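Chapter 7. When the Folding Table Gets Arms

By Quentin Lecomte
September
Filed under: Work and Machines / Open chapters
Shares 272 | Comments 13

Folding is one of the last jobs in a laundry to be handed to a machine. Washing went first, then drying, then the pressing of flat goods such as sheets and tablecloths. A sheet is a rectangle and always comes out of the dryer as one, however tangled. A T-shirt has a neck, two sleeves and a hem, and it lands on the table in a different heap each time. People sort this out with their fingertips in a few seconds and seldom think about it.

This chapter looks at one workplace where folding is being shared between staff and robots. Grgić is a contract laundry in Jovanmont that washes workwear for hotels, kitchens and a clinic. The folding room had three long tables. One of them is now used for robot folding, with arms supplied by Udent, a firm from Tratdale. The other two are worked by hand, as before.

We will return to this case in each section, so it helps to see the task from close up. A gripper works very near the cloth. Its own fingers block much of the view, and dark fabric in poor light gives a camera little to go on.

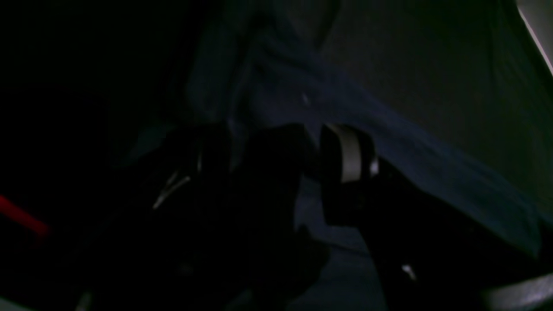

Fig. 7.1 Close view from the gripper, with blue fabric behind.

Someone folding by hand has the same trouble with dark clothes and solves it by touch. She feels for the seam and runs a thumb along it to the corner. Most grippers in use today have far less feeling than a thumb, so the work around them has to be arranged to suit. At Grgić this meant a plain cloth over the table and a rule that garments are laid out one at a time.

These arrangements are work too, and someone has to do them. Before the change, a folder at Grgić took a shirt from the trolley, folded it and stacked it. At the robot table the same person now lays the shirt out, watches, puts right a sleeve that has been missed, and writes down any fold that has to be done again. The hands are less busy and the eyes are busier. Some staff found this restful at first and tiring by mid-afternoon.

Pay was a second matter. Folders had been paid a small bonus by the stack. At the robot table the stack no longer showed how hard anyone had worked, and the bonus was replaced by a flat hourly rate. Quick folders lost a little by this and slower ones gained. The firm had planned the machinery for months and settled the pay question in one meeting.

A third matter was skill. A shirt can be folded in many ways, and each folder had her own order of doing it. The robot table needed one order, written down, beginning with the sleeves.
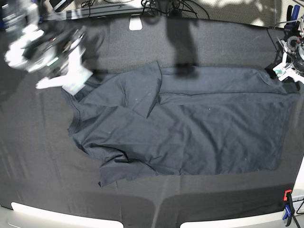

Amra Begović remembers the writing down better than the arrival of the machines. She had never put her way of folding into words, she told us, and when she tried, "half of it was wrong, because my hands do something else." She asked for her name to go on the finished instructions, and it did. She also said that she would not want to be at the robot table every day, and that a turn there now and then suited her well enough.

Her remarks raise a question that runs through the rest of the chapter: who owns a method of work once it has been written down and given to a machine? Employers usually answer that they do, as they paid for the hours in which it was learned. Section 7.1 sets out that view and the main objections to it. Section 7.2 deals with pay, and Section 7.3 with the design of shifts where some stations are automated and others are not.

Terms to know before reading on: task, job, station, rotation, piece rate.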